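How to Redo Your Hair Between the Ceremony and the Party

4 min read

Every April the bridal blogs swear you can go from a polished updo to beachy waves in 18 minutes. I've tried it, and I have doubts. Hair that has been pinned and sprayed since breakfast doesn't want to be waves. It wants to be a helmet.

If you still want the second look, start with less spray in the morning. Stylists love to pile it on, so say something before they pick up the can.

1. Take the pins out from the bottom up and drop them in a cup. Mine had 70 in it, which seems like a lot for one bun.

2. Break up the spray with your fingers first, then a wide brush. Skip the "reset mist." Zoltlow wants $112 for theirs, and I got the same result from a damp washcloth.
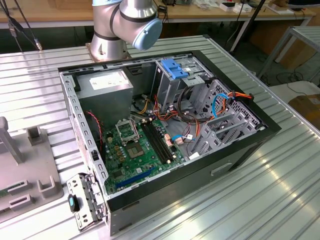

3. Curl only the pieces around your face. The back will have a bend from the bun already, and the dim lights at the reception will do the rest.

4. Pull it into a low, loose knot if the waves drop. They probably will.

Saeed Rostami, who did my cousin's hair, charges extra to stay for the change. I'd pay for that before I'd pay for a second veil - but do a full trial first, with the morning style left in for as long as it will be on the day. A trial on clean hair tells you very little.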